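About Boritz Home Skills

Boritz Home Skills is a small school of everyday housekeeping, located in the Rudd Building in Madberg. We teach adults to look after the ordinary things of a household: towels and cloths, dish racks, pans, shelves and drawers. Our students include people setting up a first home, hotel and care staff, and those returning to independent living after an illness.

The school opened with 9 students and a single kitchen. It now has 2 teaching rooms and has awarded its basic certificate to 1057 students. Classes are held from September through June, in the morning and again at 6:30 p.m.

Our teaching begins with small tasks. In the Folding and Putting Away course, each student works at a clear surface with a few items, such as a cloth and a rack, and repeats the task until it can be done neatly and at an even pace.

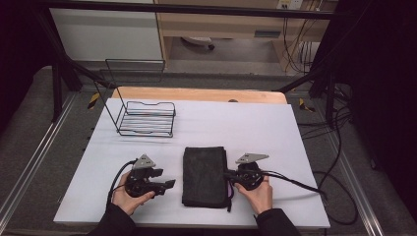 Boritz Home Skills, Teaching Office

A folded black cloth and a black wire rack are typical of the items chosen for table work. Soft goods and wire goods call for different handling, and the course treats them separately before bringing them together. Cloths are folded flat, with straps and loose edges tucked in where the fabric allows. Racks are lifted by the frame and set down level.

The full program consists of 82 hours of instruction. Students may also enroll in single units, including Linen Care, Kitchen Order and Packing for a Move. The Flerkeck Room, on the ground floor, is open to enrolled students for practice outside class hours - a key may be requested at the front desk.

Applications are accepted throughout the year. Course outlines and fee schedules are available from the Teaching Office.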